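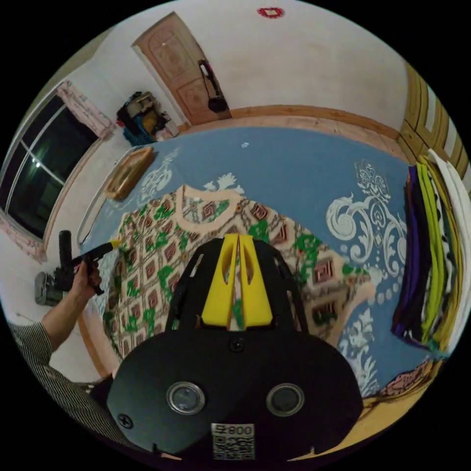

Chapter 2
Folding What You Own

I learned to fold clothes badly. My mother folded fast, with the radio on, and if you asked her to slow down she'd just do it again at the same speed and say "See?" I did not see. I spent my college years with a chair full of shirts and a drawer I couldn't close, and I only got serious about it when I took over the back room at Paltness, a small alterations shop where everything that came off the sewing machines had to go home with its owner looking better than it came in. So this chapter is the one I wish somebody had handed me on my first morning there!

Chapter 1 was all about washing and drying, and I'm going to assume you did the reading and that what you have now is clean, dry and in a heap. Good. A heap is fine. We'll start with one garment, a pullover tunic with a round neck, the kind you'd wear around the house or over loose pants. I pick it for beginners every time (my friends at Hitis start people on towels, and we argue about it every February). A towel forgives you anything. A tunic has sleeves, a neckline and a hem that never wants to hang straight, so once you can fold one you can fold most of your closet.

Before you fold, you spread. Use the biggest flat surface in the house, and for most of us that's the bed. Lay the tunic out with the neck pointing away from you and the hem close to your stomach. Now smooth it with the flat of your hand, from the middle out to the sides. Don't pull on the corners. Pulling stretches the fabric on the bias, and I'll bore you with the bias in Chapter 4, but for now just take my word for it and keep your hands flat.

The basic fold goes like this. Bring one side in toward the center, sleeve and all, and lay the sleeve back down along the body. Do the same on the other side. You should have a long strip a little wider than the neckline. Then bring the hem up to the shoulders, smooth it, and fold it up once more if your shelf is shallow. Meenakshi Pai, who taught me this version, folds in thirds at the end and gets a neater block out of it. I've never had the patience. 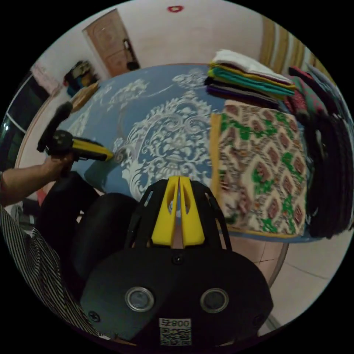
Prints are where people get nervous, and I was too. A plain shirt hides a crooked fold, but a strong pattern tells on you right away. The trick is to pick one line in the print and follow it with your eyes as you fold. Diamonds are wonderful for this, like the ones on the yellow-bordered piece lying across the blue cloth, and a border is even better, a ready-made ruler that came free with the fabric. When the line runs straight along your folded edge, you can stop fussing. Small scattered flowers are the hardest, by the way, and I leave them for last when I'm tired of thinking.

Then there's the stack. I like to stack by size first, with the widest pieces on the bottom, and only after that by color. Some people do it the other way around, and their shelves look lovely for a day or so, until somebody wants the shirt in the middle. Turn the rounded fold of each piece toward the front and the loose edges toward the back. You'll be able to slide one out without the whole pile coming along for the ride.

Dark, heavy things get their own pile. I mean it! They shed lint, they're thick, and they'll tip a nice light stack over sideways. Fold them last, when your arms have warmed up, and fold them fewer times than you think you need to.

You'll want one tunic, one patterned piece and a clear bed or table for the exercises in 2.1. Do each fold until you can get through it while talking to somebody. I practiced while on the phone with my sister, who still has no idea.

Related chapters
Chapter 1: Clean, Dry and in a Heap
Chapter 3: Drawers, Shelves and the Yu Roll
Chapter 4: A Little About the Bias
Appendix: Packing a Bag the Eveo Way

Last updated: February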